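I drove out for the open house at Gasirov last month, mostly because I'd heard they were finally pouring the smoked porter again. They were! It was gone by the time I parked, of course, but Hipólito Quezada was on the door and talked me into the 10 dollar kitchen tour instead.

The new dining room seats 48, and the patio should be open before it gets too cold to sit out there. I had the pork belly tacos (get the pickled onions on the side - they're sharp) and a slice of Chaiwat Kaewsai's coconut pie, and I'd go back for the pie alone.
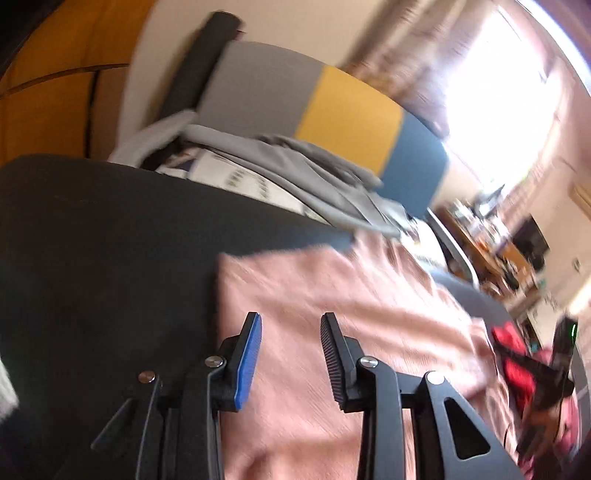 Blue pad on one finger, black ridges on the other.

Plitier, the bakery two doors down, had its ovens going too, so I left with a rye loaf and a bag of rolls I'd promised to share. Brunch starts in September 2022, and Chaiwat says there will be 23 taps by then. Parking is behind the building, and they do take cards.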